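Kullomus: picking a target when the wrist camera sees too much
Project report, perception and planning part
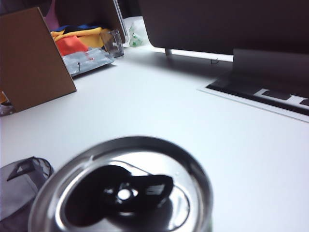
Fig. 1. Wrist camera view of the table, metal can or tumbler in the foreground.

Written by Zsolt Fülöp. Arm driver and calibration are in the other report.

1. Goal
Take one wrist image, choose one object, hand a grasp pose to the planner. No overhead camera. Everything runs in the Evari node, which was already there from last term, we only replaced the segmentation and the scoring.

2. What makes it hard
Shiny stuff mostly. The can rim in Fig. 1 is a thick ring of steel with reflections on it, and the lid piece is glossy black with a bright highlight near the middle. Old code split a top like that into several regions and scored each one as its own object. Clear plastic is the other problem – the cup by the foil packet has almost no edges of its own, just whatever is behind it.

Cloth is easier than we expected. The yellow and the red-orange cloth separate on color alone. Grasp point on cloth is a different matter, see section 5.

3. Method
Segmentation first, then a merge step (Raptis). Raptis joins neighboring regions if they share a closed round contour, ignoring brightness inside it. Threshold was tuned by hand on a Saturday and never touched again.

Score = mask size + distance from image border + depth confidence. Weights in the config file. Anything that touches the border gets a penalty, so the can in Fig. 1 loses to objects further back even tho it is closest. We want this. If the whole outline isn't in view the planner has to guess the far side, and the guess was bad.

The black slot in the tabletop is masked out with a fixed polygon in table coordinates. Same for the dark unit on the right, plus a margin so the wrist doesnt go under it. The polygons come from Viltbridge, the little labeling tool we wrote in November.

4. Planning
Standard sampling planner, limit of 1000 samples. If it fails, drop to the next target in the list. After 3 failures the node moves the wrist to the next view pose and starts over. There are 7 view poses, stored as joint values. Should be generated from the polygons instead, ran out of time.

5. Problems still open
– Clear cup: depth returns holes. Raptis can't merge what was never segmented.
– Cloth: grasp point is the mask centroid. For a crumpled cloth that is often a dip and not a fold. Highest point inside the mask would be better, not implemented.
– Foil packet gets confused with glare on the tabletop when exposure is on auto. Fixed exposure helps but then the dark box goes nearly black.
– Planning takes about 4 seconds, most of it collision checks against the masked regions. Should be boxes and not full meshes.

6. How to run
Start the arm driver, then Evari, then the scorer. Order matters, the scorer crashes if there is no camera topic yet. Set debug_masks to true to get the overlay. Config is read once at startup so restart after changeing weights.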